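Chapter 5
An Open Day at Stustport

Most readers first meet a robot arm at a demonstration. This chapter follows a June open day at the Kariuki workshop in Stustport.
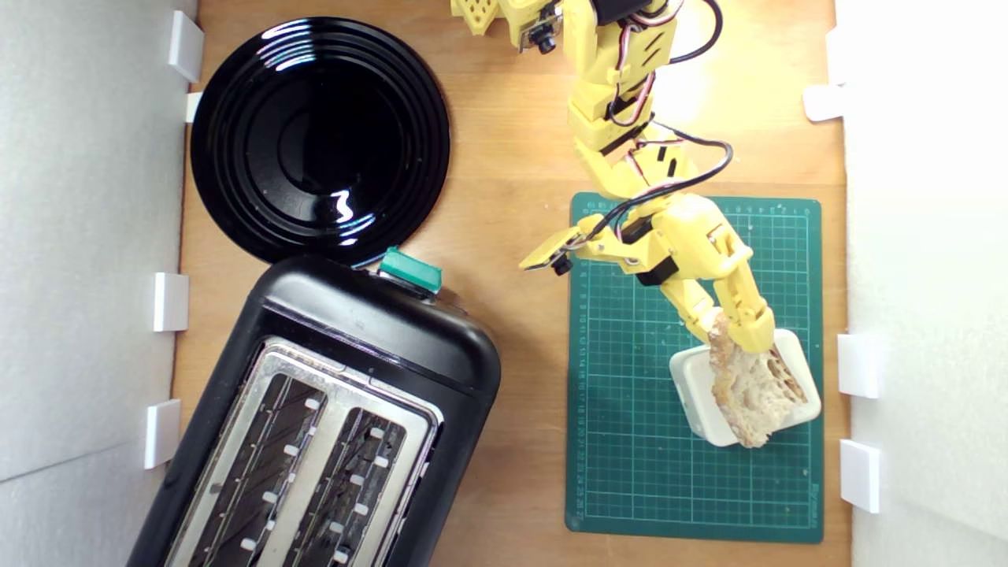 Visitors came in groups of 20. Tania Sarkar ran the arm; Zoi Andreadis took questions on grasp planning, the subject of Section 5.2.

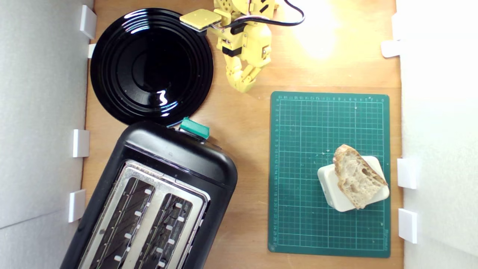 Figure 5.1 Arm, toaster and plate, with the bread resting on a white block.

Each group then compared views of the task. 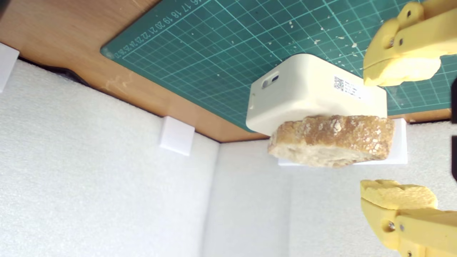 Grip force is hard to set for soft food. A slice can crumble under hard fingers. Foam pads, as fitted to these yellow fingers, spread the load.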